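Ticket 971: Label printer prints blank labels between orders
Product: Warer Stock, desktop version
Opened: January 5, 2019
Opened by: Shuzhen Li
Priority: normal
Status: closed

Description from customer

We print shelf labels and packing labels from Warer on the same thermal printer. After the last update, every order is followed by one or two blank labels. Shelf labels come out fine. It happens from both computers in the shop. I have turned the printer off and on and put in a new roll. The roll is the same kind we always buy. We have a lot of orders to get out and I am tearing off blanks by hand.

Support, first reply

Thanks for the report. Please send us the following:

The label size set in Warer under Settings, Printing, Packing label
The label size set in the Windows printer preferences
The printer driver version
Whether the blanks also appear when you print a test page from Windows

Customer

Warer says 4 x 6. Windows says 4 x 6 also. Driver is the one that came on the disc, I don't see a version anywhere. The Windows test page prints on one label and stops, no blank after it.

Support

The driver version is under Printer properties, Advanced, or on the About tab. The test page result means the printer is finding the gap between labels correctly. Please run a calibration anyway so we can rule it out: hold the feed button until the light blinks twice, then let go. It will feed a few labels and stop.

Then print order 619 again, or any order that gave you a blank, and tell us how many labels come out.

Customer

Calibrated. Printed 619 again. One good label, one blank. Then I printed 794 and got one good label and two blanks. 794 has a long note from the buyer on it, I don't know if that matters.

Support

It does help. The number of blanks seems to follow the length of the note field. In the last update the packing label template got a footer area for buyer notes. If the footer is turned on but set to print nothing, the template can still reserve the space and push it onto a second label.

Please try this:

1. Close any open orders.
2. Go to Settings, Printing, Templates.
3. Select Packing label and click Duplicate. Work on the copy so you keep the original.
4. In the copy, open Footer and set Height to 0. Unchecking Show footer is not enough in this version.
5. Save, then set the copy as the default.
6. Print 794 again.

Customer

Step 4, there is no Height box. I only see Show footer and Font size.

Support

You are probably in the simple view. Click the gear at the top right of the template window and choose All fields. Height is near the bottom, under Margins.

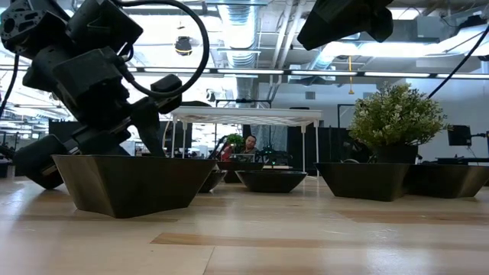

If Height is grayed out, check Show footer first, change the height, and then uncheck it again. Save before you leave the window – the template editor does not ask.

Customer

Found it. It was set to 33. I changed it to 0 and saved. Order 794 came out on one label with no blank. 619 too. I did a batch after that and had no blanks in it.

The second computer still does it though. Same order, one blank.

Support

Templates are shared between computers, but the default is stored on each one. On the second computer go to Settings, Printing, and pick the copy from the Packing label list. You do not need to change the height again.

Customer

The copy wasn't in the list until I restarted Warer. After that it was there and it prints right. You can close this.

One thing for later – I do use buyer notes at busy times, so I would like the footer back when it is fixed.

Internal note

Reproduced on a test machine with the footer hidden and a note longer than four lines. Hidden footer still counts toward page length. Passed to development. Fix planned for the March release. Original template left in place on the customer's account, so the footer can be restored by switching the default back on each computer.

Resolution: workaround accepted by customer. Ticket closed.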